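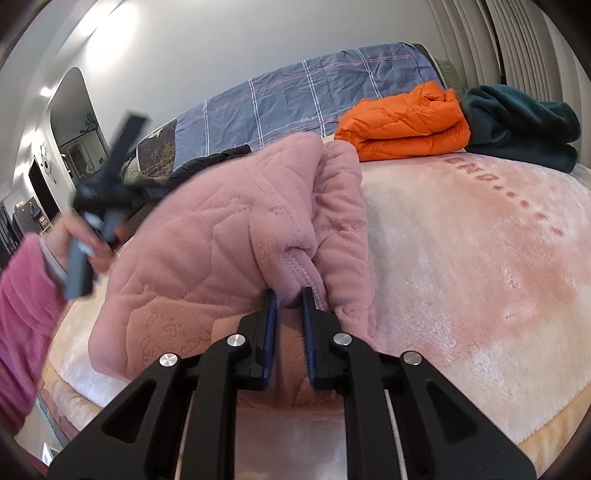
Ticket 2129
Subject: Spare finger pads and the next handheld gripper order
Opened by: Markos Makris, Terkuvari
Status: Waiting on customer

Hello again, and thank you for being so patient with me last time! I'm trying to get our equipment request in before the September cutoff, and I've gotten myself a little tangled up in the quote from Surkska. We do clothes folding on beds, mostly puffy jackets and fleece, and we'd like to add 2 more handheld grippers. The quote lists them at 337 each, but I can't tell if that includes finger pads or if those are a separate line. The pads are what we go through fastest (quilted fabric is hard on them, or maybe we are), so I'd hate to leave them out and have to go back begging in the winter.

Reply from Plerutley support, 9:40 am
Hi Markos, lovely to hear from you. The 337 covers the gripper with one set of pads fitted. Spares come in a pack of 10 on their own line, and I don't see that line on your copy. Before I add it, could you check whether your present grippers have the straight pads or the older tapered ones? They don't swap.

Reply from Markos Makris, 11:15 am
Straight, all of them, I went and looked. Please add one pack. Could you also ask whether the linkage pins can be bought separately? Zacharopoulos in purchasing would much prefer a small repair budget to another whole unit, and I have to say I agree with her.

Reply from Plerutley support, 2:05 pm
Pack added. I've asked Surkska about the pins and will write when I hear. Meanwhile, please send the shipping address you'd like on the revised quote.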